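3.2 The steaming station

The study followed one station in the Gosness kitchen, where staff steam buns and move them to a plate for serving. Before March the task belonged to whoever was free. Now two arms do the transfer and a person stays near.

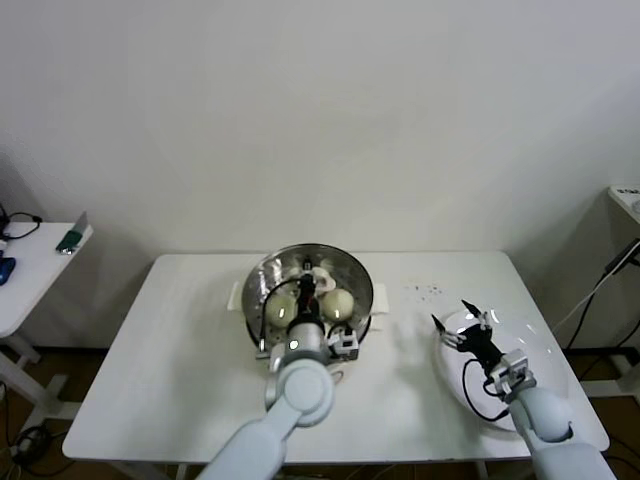
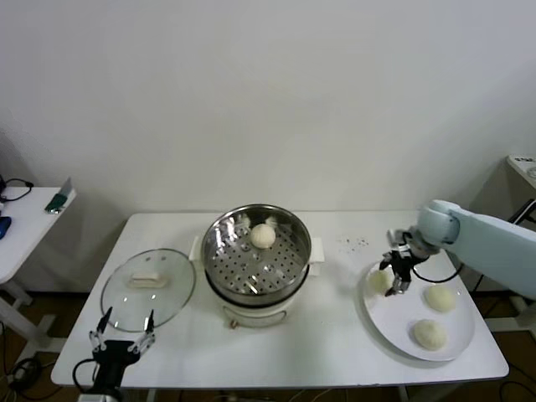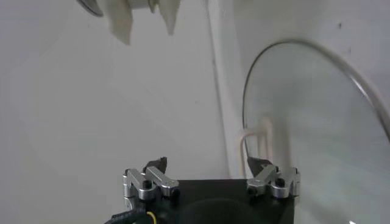
Figure 4. Work at the steaming station. The second panel shows the steamer with the plate to its right; the third is a wrist view with a glass lid.

Over 22 shifts we logged 293 calls for help. Kedir Seyoum, the shift lead, said the staff reach over the steam less — but they are interrupted more often. Hiwot Kassa asked for the calls to be grouped, and Konham changed the alert settings to allow this.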